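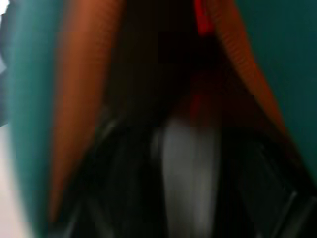

Section 5 deals with the wrist camera on the Kuder cell: how to set it up, how to keep it clean, and what to do when it starts sending you pictures like something seen from the window of a train. The camera looks down past the two gripper fingers, so the fingers should come in from the bottom corners of the view, dark against whatever lies beyond. If they are there but smeared, along with everything between and behind them, you have motion blur and should go to 5.2. In the view at the head of this section you can still make out the ribbing on the right-hand orange strip, but the pale shape between the fingers has lost its outline altogether, and a cell asked to find the edge of that will take a guess. It guesses with great confidence.

5.1 Before you start

You will need the hex keys from the lid of the tool tray, a lint-free cloth, the printed focus card and a torch. The Abu Hammour and Mascombe cells have the older bracket with two screws. Drisholm has the newer one, with a clamp, and steps 3 and 4 of 5.3 will look slightly different there.

CAUTION: Put the cell in Hold and lock the isolator before reaching inside. Pause is a different button. Pause means the arm has stopped for now and reserves the right to change its mind.

5.2 Checking for motion blur

1. Open the Camera page on the panel and choose Live View.

2. Jog the arm to the Inspect position at the lowest speed. Let go of the jog key and wait for the Settled light.

3. Look at the fingers. If their edges are now crisp, the camera is fine and was simply taking its pictures too early. Carry on to step 4. If they are still soft, skip to 5.3.

4. Go to Timing and find Settle Delay. The value is in tenths of a second. A new cell leaves us set to 2, which is optimistic. Set it to 5.

5. Run the Inspect cycle again with Save Views switched on, then look through the saved pictures. One blurred view at the start of a run can be ignored. A blurred view at every stop means the delay is still too short, or the bracket is loose.

Note: Raising Settle Delay makes the whole cycle longer. Somebody will notice this on the output chart and come to ask you why. Show them the pictures.

Note: Do not try to cure blur by turning up Gain. You will get the same blur, brighter.

5.3 Tightening and refocusing the camera

1. With the cell in Hold and the isolator locked, hold the camera body between finger and thumb and try to rock it. There should be no movement at all. "Hardly any" counts as movement.

2. Check the cable where it bends round the wrist. It should have a relaxed loop. A cable pulled tight will tug the camera every time the wrist turns, and no amount of screw tightening will win that argument.

3. Loosen both bracket screws by half a turn, press the camera squarely against its seat, and nip the screws up again a little at a time, first one and then the other. On the Drisholm cell, open the clamp, seat the camera and close the clamp until it clicks.

4. Tighten until snug. The screws go into a soft insert, and the replacement insert is part 144, which is usually out of stock.

5. Wipe the lens with the dry cloth. Breath is permitted. Sleeves are not.

6. Place the focus card flat between the fingers, 18 cm from the lens. Clear the cell, unlock the isolator and return to Live View. If the lines on the card run together, go back to Hold, lock the isolator and turn the focus ring by a hair. Repeat until the lines separate. This takes longer than you would like.

7. Take the card out. Please take the card out. The gripper will pick it up if you leave it there, and it creases them.

5.4 Checking the view between the fingers

The camera judges a part by the contrast between it and the background. Dark fingers and a dark gap behind a pale part is a good arrangement. Dark fingers in front of a dark part is a poor one, and you may find the cell cannot tell where the part stops and the gripper begins. Moving the lamp is the first remedy. Point it across the part from one side, and check that no corner of the view has washed out to plain white.

Once you are happy, choose Store Reference View. The old reference is overwritten at once, with no question asked, so look at the picture before you press the button.

5.5 How often

Do the rocking test weekly and the full refocus each December, when the cell is down for greasing anyway. Repeat both after any collision, including the ones described in the log as "a touch".

Section 5 last revised June 8, 2026. Finger pads and their replacement are covered in Section 6.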